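Home Fiction Essays Archive Subscribe

The Holleck Run

Share 9 Comments 3
Print this story | E-mail this story

By the time I got to Furnbridge on Sunday the heat had been off in the building for a day and a half, and Mostafa Mansour was working in his coat. He had two controllers to choose between by Monday noon. The Vasilakis was the one we had been using. The Holleck was the one the company wanted, or the one the company had already paid for, depending on who you asked at Jarnura.

Both had been given the same kitchen. It was a rendered kitchen with a sink, a counter and a pair of arms, and every task in it was some small thing a person would do while talking on the phone. Move the cup. Open the drawer. Take what is on the plate and put it on the counter. Each controller got 640 tries. When both were done you looked at the numbers and picked one.

The numbers had come out nearly the same. The Holleck was a little faster and the Vasilakis dropped things a little less.

"So flip a coin," I said.

"I told them I'd watch the runs," Mostafa said.

"All of them?"

"The bad ones."

He had a list. He had printed it, and the printer had run low partway, so the second page was gray. I took off my gloves and sat down in the other chair. He gave me the gray page.

I started with one where the job was to clear the sink. There was a plate at the bottom of it with a round, dark red thing on top, and both grippers were still out over the counter, one back by the faucet and the other reaching in near a little brass shaker.
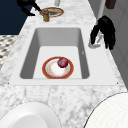 Younes Lahlou thought we were judging the wrong part. He had come in behind us without turning on the hall light, and he said it before he said hello. The arms were the same arms in both sets, he said, and so were the fingers, and if the fingers were bad at round things then we would be blaming a controller for it.

"They asked about controllers," Mostafa said.

"I know what they asked."

"Then sit down and take a page."

Younes didn't sit down. He had built the gripper the two controllers were driving, or the real one it was copied from, and he had opinions about how it had been copied. He stood with his hand on the back of my chair and we watched the run to its end. The left arm came across, stopped, went back and came across again. Time ran out. I wrote "hesitates" next to the number.

"Which one is that?" he asked.

"I don't know. He took the names off."

"Good," Younes said.

We went on like that until the window got dark. I wrote "hesitates" a lot. I wrote "bumps faucet" and "closes early." After a while I thought I could tell them apart. One of them moved the way my father parked a car, in three or four corrections with a stop between each. The other swung in all at once and was either right or wrong. I liked the first one better and I knew that was not a reason.

Around six Mostafa went out for food and came back with soup in paper cups. He had left the building door propped with a brick, and he went down again to move it. When he came back he said he had talked to his wife and she was taking the kids to her mother's.

"For dinner?" I said.

"For January."

Younes looked at the floor. I said I was sorry, and Mostafa said it had been coming and asked if anybody had seen the lids. They were in the bag. He put a lid on his soup and didn't drink it.

He pulled up the next run himself. It was 2337 in the log, the same sort of job from the other side of the counter, with the gripper waiting off to the right of the sink.

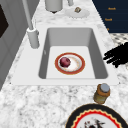

You could give them a wider finger, Younes said, and half this list would go away. He said it quietly, as if he was only reminding himself. A pad on each side, something with a little give. He had drawn it up last year and sent it in.

"What did they say?" I asked.

"They said next year."

"It's next year now."

"It is," he said.

Mostafa let the run play. The gripper came in low, missed, and pushed the fruit against the far edge of the plate. It backed off. We waited for it to quit. Then it tried again from a different angle, and this time it got hold, and lifted, and set the thing down on the counter with half a second left. By the rules it was a success. I looked at my page and there it was anyway, among the bad ones.

"Why is this on the list?" I said.

Mostafa took the page from me and held it under the lamp. "I must have sorted it wrong."

"Are others wrong?"

He didn't answer. He opened the log and scrolled, and Younes finally took the third chair. The sort had gone by how long the run took. It had nothing to do with whether the run had failed. We had spent five hours on the slow ones.

I thought he would be angry. He rubbed his eyes and laughed a little, and then he drank his soup, which must have been cold. He said to leave the marks as they were and he would start over from the top.

"Tonight?" Younes said.

"I've got nowhere to be."

So we stayed. Younes split the new list with a ruler and a pen. Mine began with a low view, straight at the sink and the two windows, with a big red ball filling the front of the basin and no arm anywhere in it.

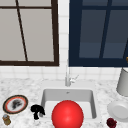 Render: Jarnura, Furnbridge office

I let it play. At the other desk Mostafa was already writing. He had taken his coat off and hung it over the radiator, out of habit I guess. Younes asked him which was which, now that it didn't matter, and Mostafa said it still mattered and he wasn't telling.

My arm came in late, from the left, and stopped. It corrected. It stopped again. I picked up the pen and waited to see what it would do.

Previous story | Next story
Print this story | E-mail this story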